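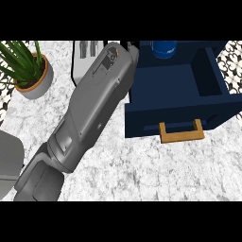 Varnelholm wrote back to say the visor still looks like a fish bowl, and would we kindly stop sending them fish bowls. They have a point. The third pull has a ripple along the left cheek that catches every light in the shop.

7 April 2022, Grerkside bench

Job is the Illetness diver, one-sixth scale, 39 parts counting the boots. Helmet and visor are the only ones giving trouble. Everything else has been signed off, including the knife, which I was sure they would hate.

Visor: pulled two more this morning from the polished buck. Longer heat on the first, and it sagged before I got the handle down. Shorter heat on the second and it came out clear except for a chill mark across the brow. Put it on the helmet anyway. From the front you can't see the mark. From the side you can see very little else.

Quinlan's suggestion is to cast it in clear resin and polish both faces. Quinlan won't be doing the polishing. I have poured one to see, in the old silicone mould, and left it in the pressure pot overnight at the usual setting. Do not open the pot. There is a note on the lid and now there is one in this book.

Helmet: neck ring is tight on the left again. I took a shaving off the inside with the round file and it now turns, with a squeak. Licensor's sheet says the ring must "seat with authority". I have asked what that means in millimetres and look forward to the answer.

Paint: mixed the suit yellow again because the last pot had gone green at the bottom. New mix is 11 parts yellow to 2 of the warm brown, drop of white. Matches the film still on my screen and doesn't match it on the office screen. Went with mine.

Run is set at 2397 pieces, a number somebody chose for reasons of story. The factory would like it to be rounder. They want masters by September, and about a week of that goes on the crate.

Still to do: sand the brow line out of the buck, find the 2000 grit, ask Varnelholm whether the hose is meant to bend. Glue on the hose is the thick one, in the drawer marked "thin".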